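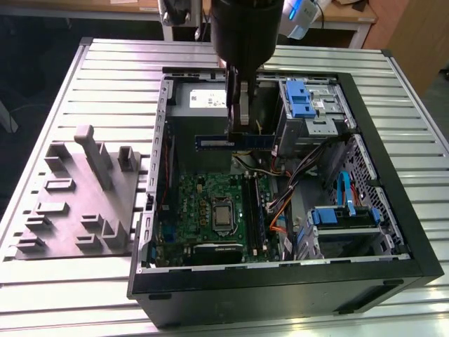

Khalid would be the wrong name to look for in the older manuals, according to Khairul Wijaya, but the complaint he repeats in his bench notes is found in most of them: "Half the machines that come back dead have a module that went in on one side only." The fault is common enough in desktop servicing that memory seating is usually checked before any other cause of a failed start is considered.

Memory module installation (desktop computers)

Memory module installation is the fitting of removable random-access memory (RAM) to the slots of a desktop motherboard. The module is a narrow circuit board carrying memory chips on one or both faces, with a row of contacts along its lower edge. In full-size desktop computers the usual format is the dual in-line memory module, or DIMM. Notebook computers generally use a shorter format, the SO-DIMM, which does not fit a desktop slot.

Module and slot

A DIMM has a notch in its contact edge, placed off center. A matching key in the slot prevents insertion in the reversed direction. The position of the notch differs between generations of memory, so that a DDR2 module cannot be fully inserted in a DDR3 slot. Contacts on the two faces are electrically separate.

The slot is a long plastic connector soldered to the motherboard, normally close to the processor socket in order to keep the signal paths short. Latches at the ends hold the module in place and, when opened, lift it from the contacts. Many boards have a latch at each end. Others have one latch and a fixed guide at the opposite end.

Labels on modules commonly state capacity, speed and supply voltage. Chip arrangement alone is a poor guide to capacity.

Preparation

The computer is shut down, the power cord is removed and the power button is held for a few seconds to discharge the supply. A tower case is commonly laid on its side with the access panel removed, which places the motherboard flat and allows force to be applied straight down. Static protection is provided by a grounded wrist strap or by regular contact with bare metal on the chassis.

Power and data cables often cross the space above the board. They are moved aside before the module is brought in, as a cable trapped under a latch can prevent full closure. In compact cases a drive cage may have to be taken out first.

Procedure

The module is held by its edges, clear of the contacts. With the latches open, the notch is lined up with the key and the module is lowered into the end guides. It is kept square to the board. Pressure is then applied along the top edge, at both ends, until the latches close. Removal is the reverse: the latches are pressed outward and the module is lifted straight out.

Boards with two memory channels give better throughput when matched modules are fitted in paired slots. The pairing is set by the board layout and may be marked by slot color, although color use varies between makers. The order given in the board manual takes precedence.

Seating faults

A partly seated module stands slightly higher at one end, and the latch at that end remains open. Symptoms include a blank display, repeated restarts, a beep code, or a total memory figure lower than expected. Refitting corrects most cases. Dust in the slot is cleared with dry compressed air.

The service firm Skisteck reviewed 400 desktop repairs logged at its Stimbridge workshop as no-display faults. Memory seating was recorded as the cause in 81 of them, and a defective slot in 2. The firm's later procedure calls for a visual check of every latch before the panel is refitted.

Durability

Desktop memory slots are not designed for frequent use. The Menon bench guide, used in several repair courses, advises retiring a practice board after 50 insertions per slot, a limit Wijaya considers low for boards with metal-reinforced connectors. Wear appears first as loose latches, then as intermittent contact at the slot ends.

Verification

After installation, the installed capacity is read from the firmware setup screen. A memory test is then run for at least one full pass. Nistora, a refurbishing company, tests modules one at a time in the same slot before testing them together, which separates a module fault from a slot fault.

See also: Motherboard; Processor socket; Electrostatic discharge; Power-on self-test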